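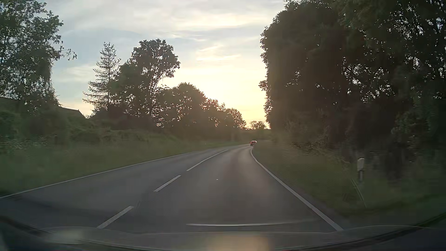
The Burial Tower at Stonutness: Student Project Report
Andri Zwahlen, Heritage and Historic Buildings module

1. Aim of the project

The aim was to record the present state of the burial tower at Stonutness and to find out how the building was changed when it was repaired for visitors. I also wanted to see how well the display inside explains the tower to someone who knows nothing about it.

2. Background

The tower stands on a low rise at the edge of the village. It was built for the Dorudano family, who owned the quarry at Ots and paid for the village school. The lower part is a square chamber with thick walls. Above it is an eight-sided drum and a pointed stone roof. The parish register lists 11 burials in the chamber, the last of them a child.

The family left the district when the quarry closed, and the roof was in poor condition for a long time afterwards. Older people in the village remember it as a place to shelter sheep. The parish took it over and later added a reading room on the north side, which holds the quarry account books and the school registers.

3. Method

I made three visits in June. On the first I measured the chamber and drew a plan at a scale of 1:50. On the second I photographed each inscription in the early morning, when the light falls across the east wall and the shallow letters are easier to read. The third visit was spent in the reading room with the account books.

I also gave a short questionnaire to visitors at the door. I handed out 45 forms and got 12 back, so the answers can only be used as a rough guide.

4. Findings

The chamber walls are original up to the string course. Above that, the stone is a paler kind with sawn faces, and the account books show it was bought from Cedow and not cut at Ots. The drum was rebuilt completely. The books do not say who drew up the design, and I could not find any drawing of the tower as it was before.

Two grave slabs have been moved. Their present position against the south wall does not match the order in the register – the founder's slab should be nearest the door. The inscription on the smaller one is worn and I could read only the first line with any confidence.

The display has four panels. The text on the family is clear, but the rebuilding gets a single sentence. Most of those who returned the form thought the whole tower was of one date.

5. Problems

The stair to the drum was locked on all my visits, so its inside height on my section drawing is taken from the repair accounts. One volume of the account books is missing, and it covers the years when the roof was taken down.

6. Further work

The slabs should be drawn at full size before the lettering wears any further. It would also be worth asking at Cedow whether the stone yard kept its order books – I wrote to the yard but had no reply before the report was due.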